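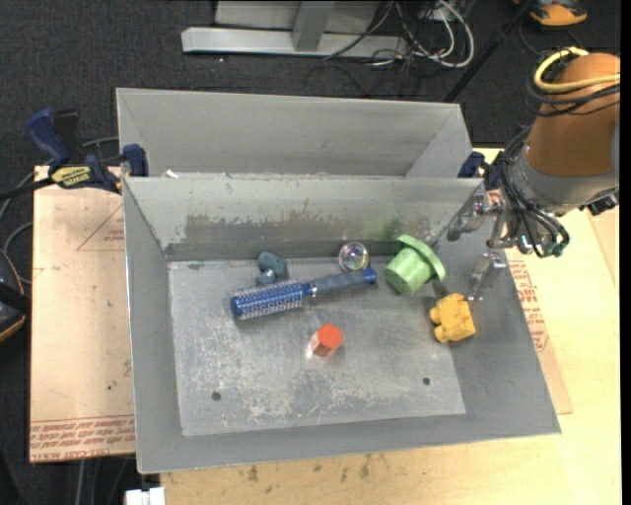 **Week 6 handout: Bins, and what ends up in them**
Home Organization Basics, Lirkthorpe evening course

Hi all! A few of you asked me to write up the second half of last week because I talked too fast (I always do once we get to miscellaneous stuff), so these are my notes, tidied up a bit, plus your homework.

We started with the mixed bin. Everybody has one. A hairbrush goes in, then a clear ball, then some yellow blocky toy, and after that it's open season. I used to tell people to get rid of the mixed bin altogether and I've changed my mind completely. Small stuff needs somewhere to land. What I care about now is how often you empty it and whether you can see the floor of it.

**The floor test**

Look straight down into the bin. If you can see bare bottom between the things, you can still find what you want without digging. Once the bottom disappears, stop adding and sort. I do mine on the first of the month, and in August I do it twice (kids home, enough said).

I love metal for this job. Gray sheet metal scuffs and scratches, sure, and you get those whitish marks across the bottom, but a scratched bin holds a hairbrush just as well as a shiny one. Flared walls are nice too — your hand gets in without scraping a knuckle. Do run a finger *carefully* along the rim before you buy one secondhand. And check the bottom for holes! Two little round ones won't bother a brush or a toy, but beads and hair pins will find their way out.

**Sorting it out**

Put a second bin right up against the first, edges touching. That way you're moving things over a rim and you aren't wandering around the house with a toy in your hand, which is how I lose entire Saturdays. Then:

1. Take the longest thing first. It's usually lying across everything else. In a bin like mine that's the round brush, set diagonally.
2. Next, whatever rolls. Balls go in a bag or a small box with a lid.
3. Toys together, even the ones you can't identify. If it's a small lumpy thing and you have no idea what it belongs to, it still goes with the toys for now.
4. Scraps and bits of paper go in the trash as you meet them. Don't make a scrap pile!

Brushes get their own spot in the bathroom. Pull the hair out of the bristles before you put them away, or you never will.

**A word on buying more bins**

The Ullero catalog has 476 storage items in it this year and you need maybe two of them. I once kept 11 matching baskets in a closet, empty, waiting for me to become a person with matching baskets. Please use what you've got first. A dented bin from the garage is fine on a table if you wipe the underside (pale wood shows every mark, ask me how I know).

**Homework**

- Pick one mixed bin at home. Do the floor test before you touch anything.
- Sort it with a second bin alongside.
- Write down the three things you were most surprised to find.
- Read the Donduvance chapter on drawers, but skip the part about labels. We'll fight about labels in week 7.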